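Chapter 3
Learning Shelf Work from Demonstration

By the end of this chapter you should be able to set up a demonstration log, split it into episodes, and say why a policy trained on one shelf can fail on the next. Have the notation from Chapter 2 handy.

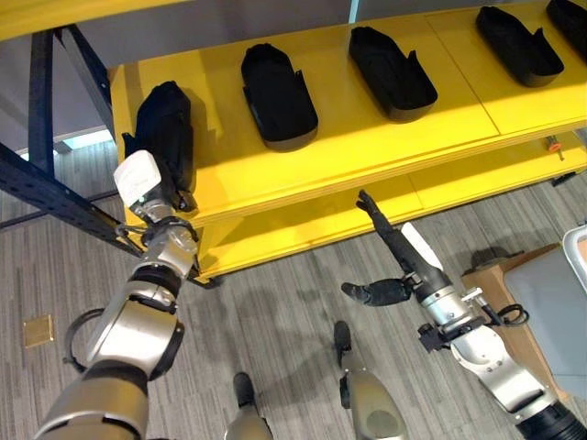 Reading time: 20 minutes

Start with the task. A two-armed robot, a yellow shelf, black shoe-shaped parts. One hand grips, the other stays open. Simple to say. Hard to write down as rules, which is why the Levo method (Paulauskas) skips the rules and learns from recorded motion.

The Condico set has 4000 episodes. Of these 620 are held back for testing and never touched in training. Don't mix them. Students do, every year, and then teh scores look wonderful.

Two questions run through the chapter. What counts as the end of a grasp? And how much of the background does the policy lean on? Section 3.2 takes the first, Warari's masking test comes in after that. 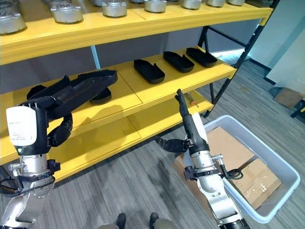

Fig. 3.2 Left hand holding a sole over the middle shelf; metal parts on the top shelf.

Before reading on, sketch your own definition of "grasp complete." Keep it, you will need it for the excercises.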